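Chapter 4
A Place for Every Wrench

I came to tool storage the slow way. For years I kept everything in one deep drawer, and when I needed a wrench I dug for it the way you'd dig for a lost sock. I always found it in the end (usually under something sharp!), and I figured the digging was just part of working with your hands. Then I took a job at a repair shop called Kandetti, where the first thing they gave me was a tray and a pile of tools and an afternoon to sort one into the other. I was a little insulted. By closing time I'd done it three different ways and argued with myself over every one of them, and I've been thinking about trays ever since.

So this chapter is about trays. I know that sounds like a small subject for a whole chapter, and my editor at Tradovico thought so too. But sorting hand tools makes you answer questions that come back all through this book. What counts as the same kind of thing? Do you group by shape, by job, or by how often your hand goes looking? How much space should a thing get if you only own one of it? We'll use the same questions on parts bins in Chapter 5 and on a whole stockroom in Chapter 7, where the list runs to 560 items and you can't just eyeball it anymore.

Let's start with something you can take in all at once.
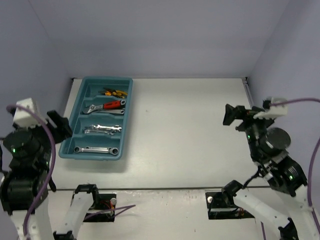 Figure 4.1 A divided tray with four compartments, sorted by kind of tool.

I like this tray a lot. The combination wrenches are heaped together in one compartment, and the adjustable wrench with the red and black handle has a compartment to itself. A ratcheting combination wrench gets the same treatment down at the bottom. Then there's the little bundle with the yellow and black handles up in the top compartment, where you'd spot that yellow from across a room.

Now, somebody is going to say that the ratcheting wrench is a combination wrench, so why isn't it in with the others? Good! That's exactly the sort of argument I want you to have. By shape it belongs in the pile, more or less. By job it doesn't, at least not in my hands, because I reach for a ratcheting wrench when there's no room to swing and I'd be annoyed to find it at the bottom of a heap. I'd keep it separate. A friend of mine from the Kandetti days would put it in with the rest and use the free space for sockets, and her bench always looked better than mine, so take that for what it's worth.

The pile itself is another matter. When wrenches lie stacked with their ends tangled up in each other, you've sorted them by kind but you haven't put them in order. I call this "sorted to the bin," and we'll meet it again. It's quick to put things away and a bit slower to get them out. If you own five wrenches, who cares? If you own 36, you'll want a rack or a roll where each size has its own slot, and we'll come to those in Section 4.3.

Here are the words I'll be using, and I'll try to stick to them:

Kind – a group of tools you'd be happy to swap for each other if the size were right.

Home – the one spot a tool goes back to. A drawer isn't a home. A compartment can be.

Loner – a tool with a compartment all to itself. Loners cost space, so they should earn it.

Stray – a tool that's out on the table and not in its home. Strays are normal while you work. They're only a problem at the end.

I should say something about dividers, too. When the dividers are molded in, as they are in a lot of plastic trays, the tray has already made some of your decisions for you. You get four spaces and that's that. I used to grumble about this and bought an expensive Nollum drawer kit with dividers you could slide anywhere you liked. I moved them every week. I never learned where anything was! After 10 weeks of that I went back to a cheap fixed tray, and my hands finally started going to the right place on their own. There's a case for sliding dividers, and I'll make it fairly in Section 4.4, but I'd like you to begin with fixed ones.

One more thing before you try it yourself. Look at a tray when it's full, sure, but look at it again in the middle of a job, from a different side if you can. The tray has to make sense then, with things going in and out and your mind on something else. I'll often walk around to the far side of my own bench and see that a handle I thought was easy to grab is mostly tucked under its neighbor. 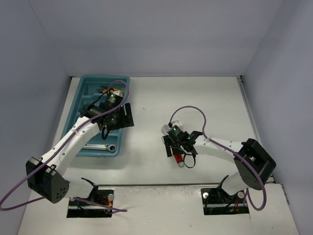 4.1 Try It: Sorting a Mixed Pile

You'll need a tray with four compartments and a mixed bunch of hand tools, whatever you have in the house. Kitchen tools work fine if you don't own wrenches (the class I taught at the Tshabalala workshop used whisks and spatulas and had a great time).

Tip everything out on a clear table. Sort it into the four compartments by kind and write down what you called each group. Then tip it all out again and sort it by how often you use each thing, and write those groups down too. Keep both lists, as you'll want them beside you for Section 4.2.

Copyright Tradovico. All rights reserved. | Contact us | Back to top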